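Tapete de juego Salinas para mesa – color marrón

Salinas – Accesorios para mesas de juego y construcción

Si en tu casa se construye sobre la mesa, ya sabes cómo va la cosa: las piezas resbalan, el tablero blanco se va llenando de rayitas y cada torre que se cae suena como si se hubiera venido abajo media cocina. Nuestro tapete Salinas nació un poco de todo eso, y otro poco de la insistencia de Anikó Kerekes, que lleva el taller infantil de Tisia y que un mes de abril nos escribió para preguntarnos si no teníamos «algo liso, grande y que no distraiga». No lo teníamos, la verdad, pero nos quedamos dándole vueltas a la idea y al final nos pusimos a hacerlo.

Es un tapete rectangular, marrón, sin dibujos ni carreteras ni números impresos. Lo hemos dejado así a propósito. Los tapetes estampados son muy bonitos el primer día (nosotros también vendemos alguno, y no nos quejamos), pero cuando hay que encontrar una pieza pequeña entre peces, semáforos y letras de colores, la vista se cansa enseguida. Sobre el marrón, en cambio, un ladrillo amarillo se encuentra sin buscarlo, y lo mismo pasa con el rojo, el azul y el verde, que son los colores que casi todas las familias tienen repetidos por los cajones. El tono tiene además un ligero jaspeado, muy suave, que disimula bastante bien las miguitas de la merienda.

Para quién lo hemos pensado

Para familias que comparten la mesa del comedor con los juegos, para aulas de infantil, para ludotecas y también para abuelos con paciencia. Cubre buena parte de una mesa corriente y deja a la vista una franja del tablero, cosa que a nosotros nos gusta mucho, porque ahí se puede apoyar la caja, el vaso de agua o el codo sin invadir la zona de construcción.

Cómo se usa

Poco misterio tiene. Se desenrolla, se alisa con la palma de la mano desde el centro hacia fuera y se deja reposar un rato si viene con la forma del tubo. Después se vuelcan las piezas y a jugar. A los más pequeños les suele ir bien empezar con muy poquitas, unas sueltas y otras ya encajadas, para que vean enseguida qué se puede hacer con ellas: un ladrillo verde de dos tacos montado sobre uno azul más largo, dos amarillos por un lado, un par de rojos pequeños por otro, y que ellos decidan por dónde seguir.

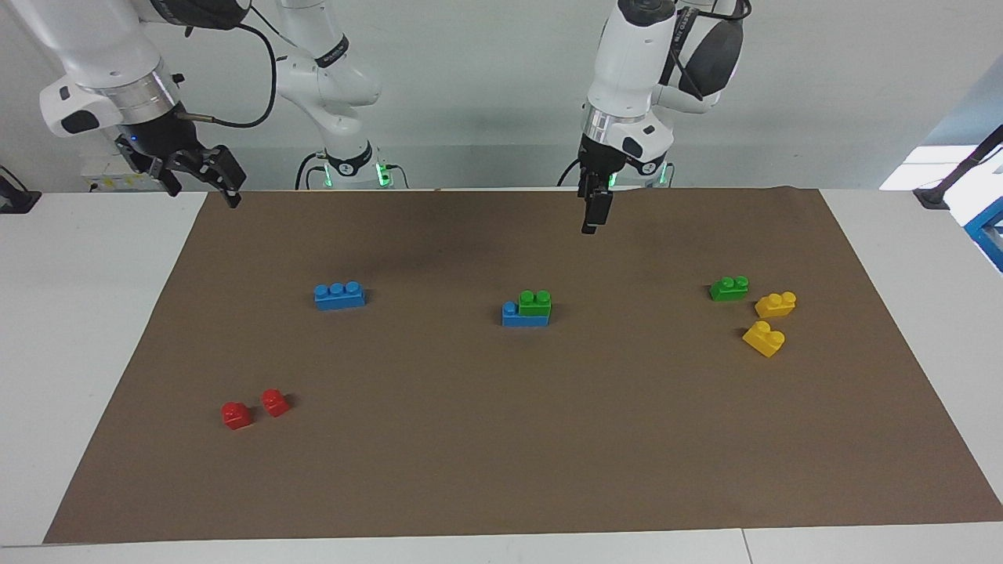
Ideas de juego que nos han ido mandando

Burgi Wallner nos contó que con su grupo de Skernosberg juegan a «las casas de los colores»: cada color tiene su rincón del tapete y hay que llevar allí los ladrillos de uno en uno, sin correr. Parece sencillísimo y, sin embargo, da para un buen rato – sobre todo cuando alguien decide que los verdes están de visita en casa de los azules.

Hafiz Liew prefiere el juego de copiar. Un adulto coloca unas cuantas piezas en una mitad, con alguna tumbada de lado y otra en diagonal, y el niño intenta repetir lo mismo en la otra mitad. Cuando ya sale bien, se cambian los papeles, y entonces quien suele equivocarse es el adulto.

Y luego está el juego de recoger, que es el favorito de todos los padres y de casi ningún niño. Se levantan las esquinas del tapete, las piezas ruedan hacia el centro y de ahí van directas a la caja.

Cuidados

Se limpia con un paño húmedo y unas gotas de jabón neutro. Si queda alguna sombra de rotulador o de fruta, conviene repetir al día siguiente con agua tibia antes de probar nada más fuerte. No lo metas en la lavadora, por favor, ni lo dobles en cuatro para guardarlo: enróllalo con la cara buena hacia fuera y sujétalo con las 2 cintas que van en el paquete. Tampoco es un salvamanteles, así que las cazuelas calientes mejor en otro sitio.

Qué incluye

Un tapete marrón liso
2 cintas para enrollarlo
Una hojita con 5 propuestas de juego, escritas por Nadhirah Nugroho
Los ladrillos no están incluidos

Precio y envío

43 euros, impuestos incluidos. Los pedidos superiores a 50 euros no pagan gastos de envío, de modo que mucha gente aprovecha para añadir la caja de almacenaje Clarer, que tiene tapa y se puede guardar debajo de la cama. Si lo quieres para un colegio o una ludoteca y necesitas varias unidades, escríbenos antes de hacer el pedido y te preparamos un presupuesto con calma.

¿Alguna duda?

Las medidas exactas están en la ficha descargable, y si tu mesa es redonda, o muy estrecha, o simplemente no lo ves claro, mándanos un mensaje con el largo y el ancho del tablero. Rohani Wibisono contesta el correo de la tienda todas las mañanas y le encanta que le cuenten a qué se juega en cada casa.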